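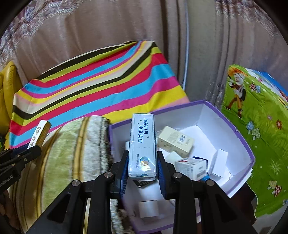
Tall white-and-blue box in the gripper, open carton underneath

Bonumar: small boxes, two hands

README for the Fanari robotics club project, second version

Hi, and thanks for downloading this! Bonumar is our club's set of tabletop clips, all done with hand-held grippers and all about moving small packages from one place to another. I wrote most of this file late at night (the first version was four lines long and one of them was wrong), so if something is unclear please open an issue and I'll fix it.

What you get

There are 266 clips in the folder, 200 of them for training and the rest for testing. The whole thing is roughly 2 GB zipped. Every clip has a video per gripper, a file with finger opening over time, and a short text label that one of us typed in by hand. The labels are lower case and there are typos. I fixed "catron" everywhere I could find it but I bet there's one left.

The clips are sorted into five tasks:

pick_single – one box up and back down
pick_to_carton – one box into the open carton
pass – left gripper to right gripper
sort_color – darker boxes one way, lighter ones the other
clear_cloth – everything off the cloth, any order

Please don't mix sort_color and clear_cloth when you train! The first minute looks nearly the same in both and our model got really confused. We lost most of March to that.
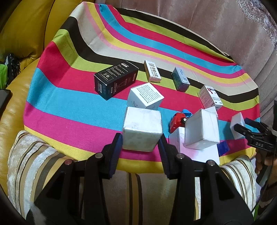

Delphine Okray

About the stuff on the cloth: we went for white cartons on loud stripes, with a black printed box in the mix and a little red toy car for variety. White on white is hard for our detector, and two pale boxes sitting one behind the other is a case we wanted plenty of. The stripes are fun too – they give the tracker lots of edges to hold on to, and then the cloth folds and the edges bend and you get to find out how good your tracker is.

Most of the packages have printing on them, some in Chinese and some in English. We don't label the text. If you want to do reading tasks with it, go ahead, but the small print is often too small and I wouldn't count on it.

How to load it

Unzip, then run condori_load.py from the top folder (Condori is our loader, it lives in the same repo). It wants Python and numpy and that's it. Point it at train or test and it hands you clips one by one. If it complains about a missing index, run it again with --rebuild and go get a snack.

Known problems

The image corners are dark in the wide-angle views, so crop or mask them if your model cares.
Hands show up at the edges sometimes. We left them in.
Finger opening in the pass clips can lag the video a little. Still working on it.
The test split has more pass clips than it should. My fault, I shuffled before sorting.

Using it

Free for classes, clubs and anything you're not selling. We'll be bringing it to the student meet at Zerthorpe, so if your team trains on it before then, come tell us your scores. Bug reports go in the issue tracker, and clip number plus task name is all I need.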